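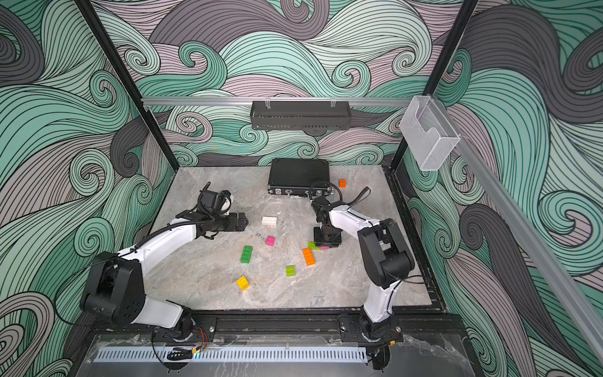 Session 2: Leading, came, and getting a panel to stay flat

Okay, welcome back everybody. These are my notes for the second session, typed up the way I talk, so forgive the rambling. Tuesday, June 16, 2020 is when we do the practical half, and please read this before you come because I don't want to spend the first hour explaining what a horseshoe nail is for.

Last time we cut all the pieces for the Ferwood panel (that's the small four-row pattern with the leaf border, for anyone who missed it). If your pieces are still sitting on your paper pattern and there's a sliver of line showing between each one, you're in good shape. If they're touching, you have some grinding to do. The heart of the lead came needs room, and it will take that room whether you planned for it or not. I once built a whole door light a quarter inch too wide because I cut right on the line. It did not go in the door.

Stretching the came

Lead comes to us in six-foot lengths and it always has a bit of a wave in it from shipping. Put one end in the lead vise, grab the other with your pliers, plant your feet and pull slowly until you feel it give. An inch or two of stretch is plenty. Stand with one foot behind you! Folks have gone over backward when the end pulled out of the vise, and the bench behind you has glass on it.

After that, open the channels with a fid. Mine is a piece of oak I whittled down years ago and I like it better than any plastic one I've bought. Run it down both sides. You'll do this again for any length that got pinched in the meantime, and some of them will.

Wash your hands when we break. No snacks at the bench, no coffee at the bench, and wear closed shoes. You'll hear me say it four or five times.

Setting up the board

Screw two strips of wood to your board so they make a true right angle. Check it with a square, then check it again once the screws are tight. Your border came goes against those two strips, and everything else grows out of that corner. Tape your pattern down underneath so the outer line sits where the outer edge of the border came will be.

Now the first piece of glass goes in the corner. Tap it gently with a block of wood, never with the hammer itself. Hold it in place with horseshoe nails, and put a scrap of lead between the nail and the glass so you don't chip the edge. Then your next came, then your next glass, and so on across the board.

Cutting came is the part most people find fiddly. Use your lead nippers with the flat side toward the piece you're keeping, and cut across the heart, from side to side. If you squeeze down on the top face you'll crush the channel and have to fid it open again. Cut each came a little short so it tucks up to the next one's leaf. Adebayo Anozie, who took this course two times before he started doing his own commissions, marks every cut with a nail scratch before he lifts the came off the board. I've stolen that from him and I suggest you do too.

Check against your pattern after every row. If you're creeping past the line, stop and find the fat piece. It's nearly always the one you had a bad feeling about.

Soldering

Brush the joints bright first. Fresh came hardly needs it, but anything that's been on the shelf since spring has a gray skin on it and the solder will just ball up and roll away. Flux each joint, lay the end of the solder on it, and touch down with the iron. Count one, lift straight up. You want a low, smooth button that covers the joint and nothing more.

Lead melts. I know that sounds silly to write down, but coming over from copper foil, people tend to park the iron and drag it along, and then there's a hole where the border used to be. Test your heat on a scrap of came before you go near the panel. If the scrap sags, turn the iron down and give it a few minutes.

When the front is done, slide the panel halfway off the bench, tip it up to vertical, and only then turn it around. Never lift it flat by the edges. Before cement it's a floppy thing and it will fold on you.

Cement

We'll mix our own from whiting, boiled linseed oil and a little lampblack. It should be like thick peanut butter. Push it under every leaf with a stiff brush, working across the came from both directions, then scatter whiting over the top and scrub. Scrub more than you think you need to. The whiting takes up the extra oil and cleans the glass as it goes, and the rubbing darkens the solder nicely too.

Pick along the edges with a pointed stick the next day, and again the day after that. Leave the panel flat for a week. Oily rags get spread out flat outdoors to dry, please, and never go balled up in the trash. They can catch fire on their own.

A word about reinforcement

Somebody asked me last week how big you can go before you need bars. For anything over two feet in either direction I add them, and I'd rather you added one too many. Flat steel bar soldered across the back at the joints works for most house windows. On the Plergate stairwell job there were 2,288 pieces spread over nine sections, and every section got its own set of bars tied with copper wire. Kayode Edet did most of the tying and says his fingers still remember it. Plan your bars when you draw the pattern so they follow a lead line, otherwise you get a dark stripe through the middle of somebody's rose.

What to bring

Your cut pieces, in order, on the pattern
Board, at least four inches bigger than the panel each way
Lead nippers and a fid
Horseshoe nails (a couple dozen)
Iron and stand, if you have your own
Safety glasses
Apron or a shirt you don't care about

I have came, solder, flux and whiting here and we'll settle up by the foot at the end. Folasade Sani has a spare pair of nippers if you want to try before you buy.

For next time, draw a border for a round panel, any size under 14 inches. Full scale, lead lines in marker, and think about where you'd start building, seeing as there's no corner.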